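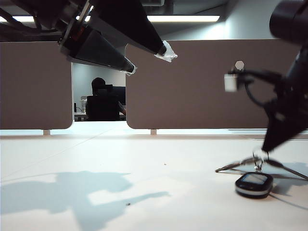
Fitham Desk Screens

I started making these after sharing a bench desk with Ferhat Karaca for the best part of a year. Lovely man, very loud keyboard. We tried a row of plants first (they died) and then a stack of box files, which kept falling on his lunch, so in the end I went home and built something out of felt and offcuts in the garage. The Fitham is the grown-up version of that, and it's still the thing I get asked for most!

It's a fabric-covered screen that stands on the desk and gives you a bit of a wall without making you feel boxed in. I won't pretend it makes a noisy office silent – it takes the edge off the person opposite, and it stops you catching their eye every time you look up, which for me was the bigger problem.

Sizes and colours

The Fitham comes in 4 widths, and you can mix them along one desk. If you've got an odd-sized desk, send me the measurement along the back edge and I'll work out which ones fit. The longest run we've done so far was for Selim Coşkun's studio in Wurkus, 17 screens in one go, and I was picking fluff off my jumper until July.

Colours are Oat, Moss, Slate and a dark red called Picard that I love and hardly anyone orders. Swatches are free, just ask.

Fitting

No drilling. The feet go on by hand and you can shuffle the screen about until you're happy with it. Please don't lean on it or hang a coat off it, it's only meant to hold itself up (a few postcards and some pins are fine).

Cleaning

Vacuum with the soft brush, and dab spills with cold water and a white cloth. Tülin Işık in our workroom swears by a lint roller for cat hair.

Delivery

We make to order in Drarkent and the van goes out every Tuesday. Allow a bit longer for Picard as I don't keep much of the cloth in. Spare feet and replacement covers are sold separately – email me with your order number and the width of your screen, and I'll send you a price.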